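Guide d'entretien Plestmont — Chapitre 4 : défaire et refaire le lit

14 partages · 3 commentaires

Avant de commencer, ouvrez la fenêtre et libérez une chaise ou un coin de sol propre. Prévoyez un panier pour le linge sale.

1. Retirez les oreillers et les coussins. Secouez-les un par un à la fenêtre.
2. Sortez la couette et pliez-la en trois dans le sens de la longueur, puis roulez-la sans serrer.
3. Videz le lit des vêtements et des petites pièces de tissu. Vérifiez les poches.
4. Triez par couleur. Les rouges et les bruns se lavent à part — surtout les deux premières fois.
5. Dégagez le drap-housse en partant des coins du pied.
6. Aspirez le matelas avec l'embout plat.

Attention : ne laissez pas une couette roulée plus de 9 heures. Le garnissage se tasse et forme des paquets.

Note : un couvre-lit rayé Pallside en 400 g/m² demande un séchage à plat. Comptez environ 50 minutes de repassage.

7. Remettez le drap-housse, puis la couette.
8. Posez le couvre-lit en alignant une rayure sur le bord du matelas. Lissez du centre vers les côtés.

Tant que le tri n'est pas fini, gardez le linge rouille, la couette grise et beige et le couvre-lit à rayures en tas distincts.
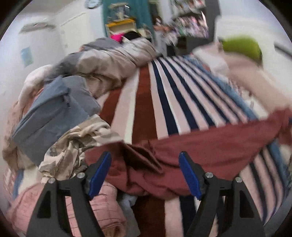
Peut-on laver le couvre-lit avec les draps ?
Lavez-le seul, à froid, avec une demi-dose de lessive. Les draps supportent une température plus élevée.

9. Terminez par les coussins, fermeture à glissière vers le bas.

Commentaires (3)

Teresa Daly : Le mien a déteint sur une taie blanche, j'aurais dû lire l'étape 4.

Zakhar Stelmakh : Et pour une couette en plumes, même délai ?

Teresa Daly : Je déroule la mienne tout de suite, je ne sais pas pour les autres.

Contact · © Plestmont · Haut de page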